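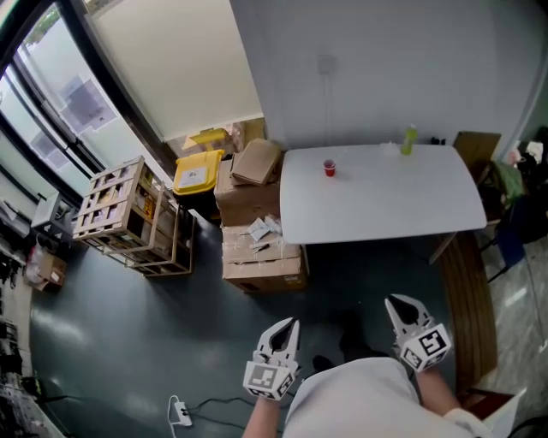
The Vendwood Table Run is a student robotics project and small annual contest in which household chores are taught to robot arms by people who would often prefer not to do them. Participants gather demonstrations by hand, train a control program on the recordings, and then stand back while a machine tries to repeat what it was shown. The demonstrations are made with a pair of white hand-held grippers, one to each hand, with a cube of black-and-white square markers mounted below the jaws. A typical subject is a white table with a small red cup and a green plastic bottle on it, a setting whose dramatic possibilities have been explored at great length by several generations of students.

Background

The Table Run began as a unit in an evening class in Vendwood. The class had been planned as an introduction to programming industrial arms, and its original outline called for ten sessions on coordinate systems. Attendance fell sharply after the second. The outline was rewritten so that students could handle equipment in the first hour, and the coordinate systems were moved to the end, where they have stayed.

A club in nearby Ulemine took up the same exercises two years later. The two groups shared recordings for a season before discovering that they had been using different definitions of "upright." The resulting correspondence is kept in the club archive and is longer than the rule book. A joint contest was proposed as a way of settling the matter. It did not settle the matter, but it was well attended and has been held every February since.

Demonstrations

Each team must submit 600 accepted demonstrations of its chosen task. A demonstration is a single attempt, from the moment the hands leave the starting position to the moment they return to it. Attempts in which an object is dropped may be kept if the demonstrator picks it up again in a sensible manner. The word "sensible" was added after the first contest.

Demonstrators are told to work slowly and to keep both markers in view as much as possible. Most new members do the first of these for several minutes. Left to themselves, people pick up a cup in a great many ways, switch hands without noticing, and pause to scratch an ear. All of this is faithfully recorded, and some of it is faithfully learned. One early Ulemine entry stopped halfway through every run and drifted a short distance to the left, a habit later traced to a team member who had been checking the clock.

Teams sort their own recordings and may discard as many as they like. In practice a team aiming for 600 makes closer to 800, and the difference is listed in the final report under "other."

Tasks

The contest recognizes three classes of task:

Single object. One item is moved from a marked start to a marked finish. This class is described in the rules as suitable for beginners and is won nearly every year by people who have entered it many times.

Two hands. Both arms must be used, and both must be needed. Holding the second arm politely out of the way does not qualify. Opening a bottle is the usual choice.

Open. Teams propose a task of their own. Past entries include folding a napkin, sorting spoons, and an attempt at wrapping a present that ran past the time limit and was allowed to finish out of courtesy.

Scoring

A trained system is given ten attempts at its task. Objects are placed by a judge from another team, within an agreed area, and are supposed to be placed fairly. Full points are given for completion and half points for what the rules call "evident intention," a phrase that has produced more appeals than the rest of the document combined.

Touching the robot during an attempt ends it. Talking to the robot is permitted and has not been shown to affect the outcome.

The Jurić Cup

The overall prize is the Jurić Cup, a plain metal mug that holds slightly less than it appears to. It passes to the winning team for one year. The rules state that the winner's system must be able to pick it up, a requirement that was suspended in the contest's second year and has not been restored – the handle is at an awkward angle.

Software

Teams may use any training software they can explain to the judges. Many use Valusero, a set of scripts written by former members of the Vendwood class, which lines up the recordings, flags runs with missing marker positions, and produces a summary chart. Its error messages are noted for their brevity. The most common reads "no," and a fuller version has been planned for some time.

Related activities

Both groups run an open evening before the contest at which visitors may try the grippers. Recordings made by visitors are stored separately. Children's recordings are generally considered the more decisive.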